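Search tips and guides
Enter keyword
Go

Cleaning and storing large toy bricks

The big bricks made for small hands get dirtier than the little ones, and most of the dirt sits where a cloth can't reach. The tops wipe clean in a moment. The underside is a different job. A two-by-two brick is hollow underneath, with a round tube standing in the middle and small ribs along the inside of the walls, and crumbs settle between the tube and the corners. 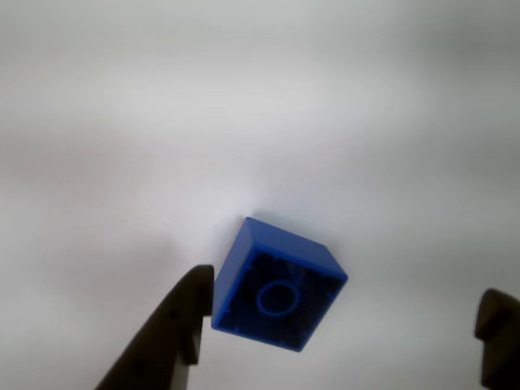
Reading time: 2 minutes

Turn each brick over before washing and tap it on the edge of the sink. Dry bits fall out more easily than wet ones. If something has set hard in a corner, leave it for the soak and don't go at it with a knife. A scratch inside the wall holds dirt from then on.

Washing

Fill a bowl with warm water, no hotter than you would use for a woollen jumper, and add a squirt of washing-up liquid. Put in as many bricks as will lie in one layer and leave them for 18 minutes. Push them under so that the hollow side fills, or air stays trapped in it and the inside never gets wet.

An old toothbrush does the walls and the outside of the tube. For the inside of the tube use a bottle brush of the narrow sort, or a cotton bud. Rinse under the tap with the open side up, tip out, and rinse again with it down.

Bricks with stickers should be kept out of the bowl and wiped with a damp cloth. The same goes for any piece with a motor or a battery in it.

Drying

Stand them hollow side down on a towel for the first hour, then turn them over. Duygu Uçar wrote to us from Hisville to say that she puts hers in a salad spinner first, a few at a time with a tea towel folded in the bottom, and that it halves the drying. We tried it and it works, though it is noisy. Don't use a radiator or a hairdryer on the hot setting. Bricks that have warped won't grip.

Sorting on a table

Once they are dry, sort them on a plain white surface. Dark blue and black pieces are easy to lose on a patterned cloth or a rug, and on white you will also see any grit that has come out of them.

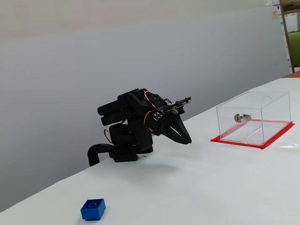
Work from one side of the table to the other, so that checked pieces never get mixed back in with the unchecked ones. Look at the underside of each brick as it passes. A crack usually starts at a corner, and a cracked brick should go in the bin, as the edges can be sharp.

Sort by size before colour. Children look for shape first, and a box of mixed sizes in one colour is slower to build from than a box of one size in every colour.

Choosing a box

A clear box saves tipping everything on the floor to find one piece. Acrylic looks smart on a shelf but marks easily, so wipe it with a soft damp cloth and keep kitchen roll and glass spray away from it. For daily use by a toddler, a soft plastic tub with a loose lid is better.

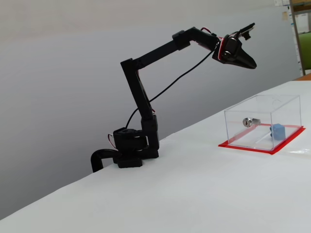 Leave a hand's width free at the top. A box filled to the brim is heavy, and the last few bricks always end up beside it. If the box lives on a table, keep it well back from the edge.

Wash the box when you wash the bricks. Grit collects along the bottom seams, and a dry paintbrush gets it out.

How often

Every 2 months is enough in most homes, and straight away after a stomach bug. We do ours in December as well, before visitors come.

Filed under: Home > Children's things > Toys and storage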